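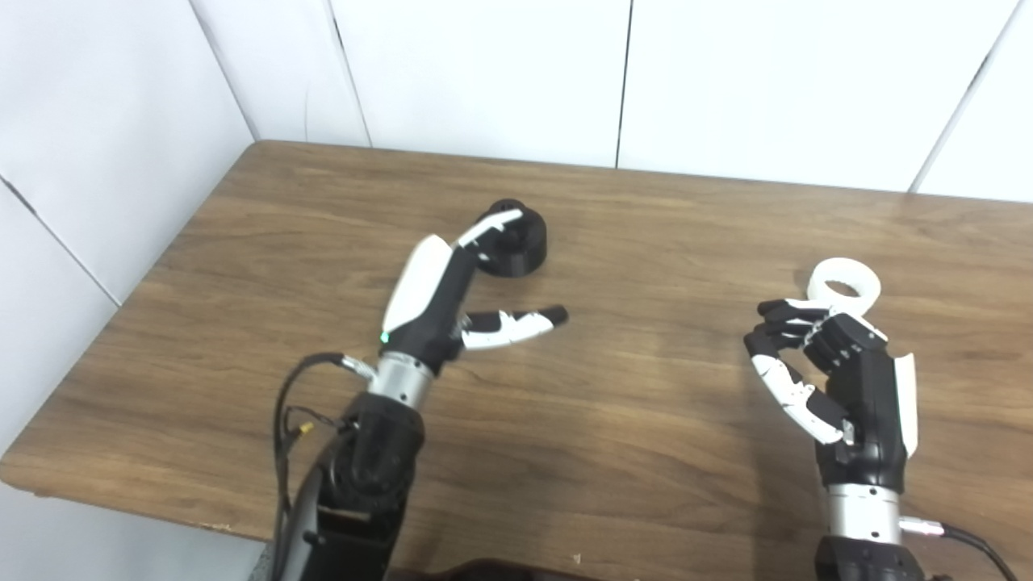 **Waltetbridge Textile Workshop**
12 September 2024

The Workshop is pleased to confirm that the replacement spool for the Evow hand winder has been approved for general use. Members who have been waiting for a winder may now reserve one through the front desk. The main points are set out in this thread.

---

The Evow winders came to us with the Ó Súilleabháin bequest and have been lent to members ever since. Their original spools were molded in a brittle plastic. Most have cracked at the neck, and the maker no longer supplies them.

---

In June the Workshop asked Gráinne Lenihan to draw a new spool that could be printed on our own equipment. Her drawing keeps the wide base and the narrower neck of the original. The rim has been made slightly fuller than before, as members had reported yarn slipping over the top.

---

All approved spools are printed in matte black. We have been asked whether other colors will be offered. They will not be offered this season. Black matches the winders, and the Workshop holds a good supply of it.

---

A note on finish. Fine lines can be seen and felt on a printed spool, following the layers in which it was made. These are normal and are not a fault. Members working with silk or very fine wool should ask the desk for a spool that has been sanded at the neck.

---
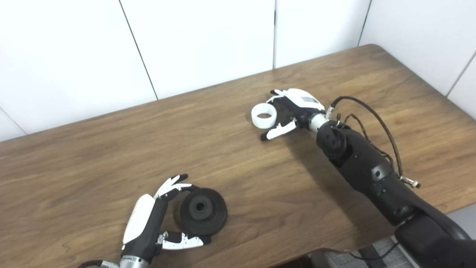

*Spool-shaped part in black, with the round hole in its raised hub.*

---

The hole at the center is the part of the spool that needs the most care. It must fit the winder's spindle closely. Please do not drill, file, or widen it. If a spool will not seat, return it to the desk and another will be issued.

---

To fit a spool:

- Set the winder on a flat table and lock the handle.
- Lower the spool onto the spindle, wide base first.
- Turn it gently until the base sits flush.
- Replace the Hukel clip and unlock the handle.

No tools are needed. A spool that has to be forced is the wrong spool.

---

Rónán Scanlon has written a one-page sheet covering the same steps, along with threading and tension. It is kept in the lid of each winder case. Please leave it there when the case is returned. Further copies are available at the desk and in large print on request.

---

Members may borrow 2 spools with each winder. This limit applies to all levels of membership, including teaching members. Schools and guilds that need more for a class should write to the Workshop ahead of time.

---

Each spool is suited to a single skein of 100 grams or less. Overfilling is the most common cause of damage to the rim. Bulky yarn fills a spool well before the full weight has been wound, and the yarn should stop short of the rim in every case.

---

On heat: please do not leave printed spools in a parked car, on a radiator, or on a sunny windowsill. The material softens, and a base that has warped even slightly will wobble on the spindle. We have already withdrawn two spools from the trial set for this reason.

---
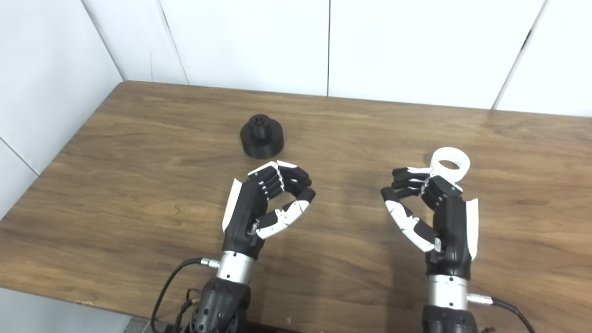 On storage, spools should stand on their wide base when they are not on the winder. A drawer or shelf is suitable. Please do not thread them together on a cord, as the rims mark one another and the marks catch on yarn.

---

Cleaning is simple. Lint may be removed with a dry, soft brush. A spool that has picked up lanolin may be wiped with a cloth and a little mild soap, then left to dry for 24 hours before it goes back in the case. Solvents and dishwashers should not be used.

---

Several members have asked whether they may print spools at home. The Workshop has no objection, and the drawing is available from the desk for personal use. Home-printed spools may not be placed in Workshop cases, however — the desk has no way of checking the fit of every one that comes in.

---

The drawing may not be sold, and spools made from it may not be sold. This condition was agreed with Gráinne Lenihan when the work began. Requests to use it for teaching are welcome and are normally approved.

---

The old plastic spools are being retired. Any member who still has one at home is asked to bring it back, cracked or whole. A small number of sound ones will be kept with the Ó Súilleabháin papers, together with the early trade leaflets for the Evow winder.

---

If a spool is damaged while on loan, please tell us when you return it. There is no charge for a first replacement. Kindly include the broken pieces where possible. Rónán Scanlon keeps a record of where each break occurs, and that record led to the thicker wall now used at the neck.

---

The next item under review is the Hukel clip. Supplies are limited, and we ask members to check table tops, work bags, and the bottom of the case before reporting one missing. A drawing for a replacement clip is in progress — the first version was too stiff to be opened comfortably with one hand, and a second is being prepared.

---

Reservations are open from today. Please bring your membership card and tell the desk which weight of yarn you intend to wind. Questions about the spools may be posted in reply to this thread and will be passed to the desk at Waltetbridge.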